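Chapter 6
Bench Surfaces and Small Vessels

6.1 Scope of the chapter

Weighing, mixing and transfer are treated elsewhere as separate operations. In the working laboratory they share one bench, and the condition of that bench affects all of them. This chapter covers the top itself, the storage beneath it, and the disposable vessels used on it for rough work. Volumetric glassware is covered in Chapter 3.

6.2 Disposable cups and stirrers

A clear plastic cup is suitable for holding dry solids, for rinsing, and for mixing small batches where volume need not be known closely. It is not a measuring vessel. A nominal 200 mL cup may carry no graduation at all, and the wall tapers, so equal steps in height do not represent equal steps in volume.

The stirrer should be longer than the cup is deep, so that the handle stays clear of the contents. A long spoon left standing in an empty cup raises the center of gravity and makes the cup easier to tip. A colored spoon is easier to find against a dark top than a clear one. Inspect the inner wall before use; specks and smudges show readily in clear plastic, and a marked cup should be replaced if the work calls for a clean one.

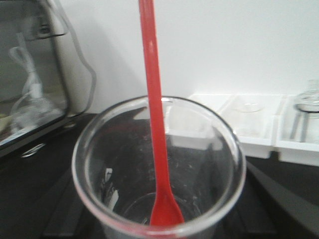 6.3 The bench top and its surroundings

Dark matte tops are common in teaching and research laboratories. They cut glare and show pale powders well — dark residues less so. The top is normally carried on base cabinets, with drawers for small tools and tall doors for bulkier stock.

Where glove boxes stand on the bench, the area in front of the ports must be kept open. The operator needs room for both arms, and light vessels are easily knocked by a sleeve.

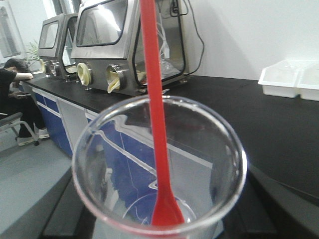 Layout plans should therefore mark a clear zone for each fixed unit before any loose equipment is assigned a place. In the Bridside layout, used for the problems at the end of this chapter, Room 631 has its clear zones drawn first and its storage added afterward. Cups and stirrers are kept in the drawers and brought out as needed.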